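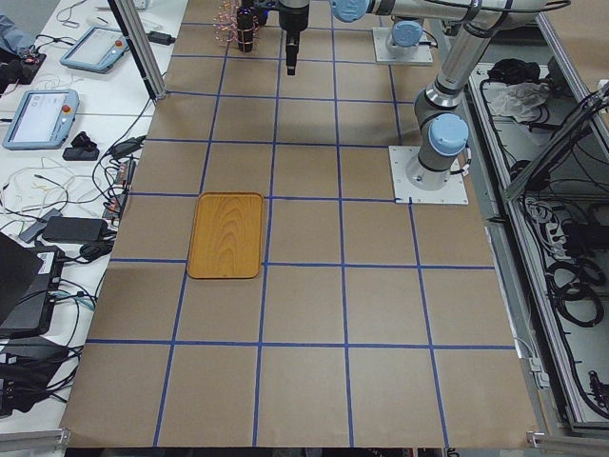

Minutes of the May meeting, Ostwood Tinkerers and Makers
Back room at Bakalis, 7 pm start

Taken by me, Chiamaka Ekpo, again, so if your best line is missing you know who to complain to!

Present: Chukwuemeka Adeleke (chair), Chibuzor Idahosa, Modupe Sani, Monique Huet, me, and a good handful of people from the Sevville group who drove over for the talk. Welcome, all of you, and thanks for the cake.

1. Last month's minutes
Approved with one fix. I wrote that Monique's dishwasher was "beyond hope" and she would like it known that it is running again.

2. Money and the room
Chukwuemeka went through this fast. We have $454 in the account after paying for the room through the summer. Chibuzor asked if we could put $80 of it toward a decent extension reel and a box of tape. Agreed, no one against. Modupe wants the reel to be the kind with a proper cutoff switch and I wrote that down twice because she said it twice.

3. The main topic: can a machine do the chores yet?
This took up most of the evening, and I had a lot of fun with it, so bear with me, this part is long.

Chibuzor started us off. He has been helping out at the Zirnera lab, on the table with the two arms, and the job they've been on this spring is tray handling. Find the wooden tray, pick it up, set it down in a different square of the blue tape grid, do it again. It sounds like nothing (I said so out loud, sorry, Chibuzor). His point was that a tray is a pretty honest test. It's flat and wide and the rim only gives you a little bit to work with, and once you can move a tray you're partway to clearing a table or feeding parts to a bench.

The tally he brought was from his last full session: 50 tries, 3 that needed a person to step in. Everybody from Sevville made impressed noises. Then Monique asked how long each one took and he said slow enough that he can drink a coffee while he watches, and the impressed noises got a bit quieter.

Modupe, who ran the packing line at a bakery for years, was the toughest on it and I think she had the best argument of the night. She said three bad ones out of fifty is fine on a practice table and terrible on a line. If she'd had a worker who needed rescuing that often she'd have moved them to another job by lunch. She also wanted to know what happens if the tray shows up upside down, or with flour on it, or with another tray stuck to it. Chibuzor said they haven't tried any of that and he'd pass it on. She told him to start with the stuck trays.

I asked about the tape, because I'd wondered whether the arms steer by it. He said no, it's mostly for the people. When you want to put the tray back where it was for the next run, you need some way of saying where that is, and the squares do the job cheaply. The brown paper under it wrinkles a little and the lines go a touch wavy in places, and that doesn't bother anyone on his side. Chukwuemeka, who once re-hung a shelf over a sixteenth of an inch, was visibly bothered.

Then we got onto homes, and this is where it went all over the place. Monique's view is that we've had chore machines for ages and we just stop calling them robots once they work. Washing machine, dishwasher, the little floor vacuum. What she wants is the part in between, the carrying and sorting and putting away, and she'd pay real money for something that could empty the dishwasher (the one that is NOT beyond hope) while she's at work. One of the Sevville folks said his floor vacuum gets stuck under the same chair every single day and he'd like that fixed first, please.

Chukwuemeka brought up everything that comes along with the arms, and I thought this was a fair one. The arms take up a small part of that setup. Beside them you've got a whole desk of control pendants and power bricks and a real tangle of cables, plus the cabinet on the other side with more of the same. He can't picture it in his kitchen. Chibuzor said a lab bench is always going to look like that because people keep unplugging things and trying something else, and a finished product would tuck it all away. Chukwuemeka said he'd believe it when he saw the back of it.

We talked a bit about safety too. The pendants each have a red stop button and Modupe approved. She wanted to know how you'd do that in a house with a toddler who loves red buttons. Left open!

I called for a show of hands at the end. Shop floor, one steady job, same parts every time: most of us said yes, already. Home, tidying up after actual people: most of us said not yet, with Monique holding out for "soon" and waving both hands, which I counted as one.

4. Things people said they'd do
Chibuzor to ask the lab about trying the tray upside down and trying two stuck together, and to ask whether a few of us could visit.
Modupe to write up her list of what goes wrong with trays on a real line. She says it'll be a long one.
Chukwuemeka to buy the reel and the tape.
Me, to type this up. Done!

5. Any other business
Somebody left a gray scarf and a set of hex keys last month. Both are in the cupboard by the door.
Monique will do a short talk next time on fixing her dishwasher, pump and all, and she's bringing the old pump to pass around.

We wrapped up at 9:15 and the last of the cake went home with Sevville.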